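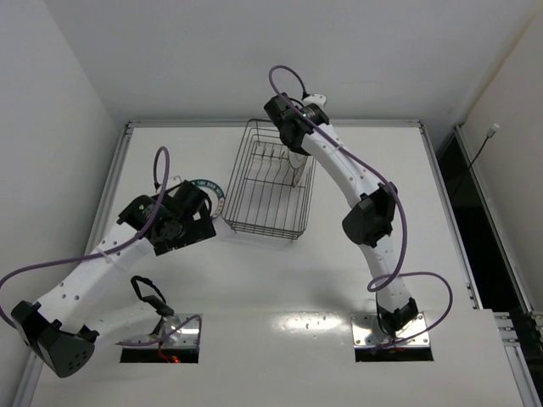
Gripper comparison, two-arm bench: pre-run safety check with my comments

Checklist version 14. Applies to the table with both arms fitted, dish rack task, Hamel fingers against Tiris fingers. Tick, initial, and write something in the comments even if it's only "fine". I've filled mine in below at greater length than the form really wants, sorry, but the last one was all ticks and I couldn't tell a thing from it when I came to write up the results.

SECTION A — POWER OFF

A1. Base plates tight, no movement when the arm is pushed by hand
OK, both sides. I gave each one a proper shove at the lower link. The right plate had crept a hair in August and I've been suspicious of it ever since, but it's solid now.

A2. All visible screws on links present and flush
OK. Went along both upper links with a torch and a fingertip.

A3. Cables free through the full range, no pinching at the elbow
OK with a comment. The purple cables need that big arch over the wrist or they go tight when the hand rolls over, so please don't tidy them down! I know it looks untidy. Somebody strapped the left one flat before the Biltgate visit and we lost a connector within the hour. The straps on the upper links are as far up as I want anything tied.

A4. Connectors seated at wrist and base
OK. Push until it clicks, then tug. I reseated the right wrist one because I wasn't sure about the click.

A5. Table rails and corner fittings secure
OK. There's a gap down the outside of the right side of the table and things do fall in it. I've fished out two hex keys and a fork so far. Look in there before you power up.

A6. Finger pads clean and undamaged
Left OK. Right has a small nick on the inner pad, under the limit on the sheet, so I've passed it and written it down. Worth watching, as a nicked pad slips on a glazed rim sooner than a smooth one and I don't want to blame the gripper for that.

SECTION B — POWER ON, ARMS PARKED

B1. Stop button tested from the operator's chair
OK. Sit down to do this one. Tested from standing it always seems nearer than it is.

B2. Both arms hold position for 2 minutes with no drift
OK. No creaks either, for once.

B3. Speed limit set on the controller
OK, 400 mm per second. The Cumance controller forgets this after an update and goes back to its own default, so read it off the screen and don't trust the sticker.

B4. Wrist temperature by hand
Left OK, right slightly warm but comfortable to keep a palm on. Power off again before you touch, please.

SECTION C — THE OBJECTS

C1. Crockery free of chips and cracks
OK. Run a thumb (gloved) round each rim. A plate with a chip goes straight in the sharps bin, however much you like it. The one with the green patterned rim has done more runs than any of the others and is still perfect, which I find rather touching.

C2. Rack sits flat and doesn't rock
OK. I leave the rack turned slightly and not square to the table. It gives the right hand a cleaner way in over the back corner, and both sets of fingers get the same angle, so the comparison stays fair.

C3. Upright plate can be released without tipping
Pass with comment. Hamel fingers let go cleanly when the plate is well down between the wires. The Tiris ones are softer and cling a little, so the plate leans as the hand lifts away. Go up slowly with those. I like them better for the pick off the table, mind you — a flat plate is a horrible thing to get under, and they manage it with far less scraping.

C4. Lighting
Marginal. The glare on the near half of the table bothers the cameras more than it bothers us. I've asked for a matt sheet. Until it comes, start with plates farther back.

SECTION D — PEOPLE

D1. One person at the controls, hands outside the rails while either arm is live
OK. Both arms, please note. Reaching in on the left while the right one is working is the habit I most want to break, and I include myself in that.

D2. Glasses on, sleeves up, lanyards off
OK.

D3. Run counter noted before start
3,762.

OUTCOME
Passed for use, with the right inner pad to be looked at again before the next finger swap. Swap takes me a good quarter of an hour if the little screws behave. If you change fingers on one side only, do the whole of section B again, and put the old set back in its own labelled tub.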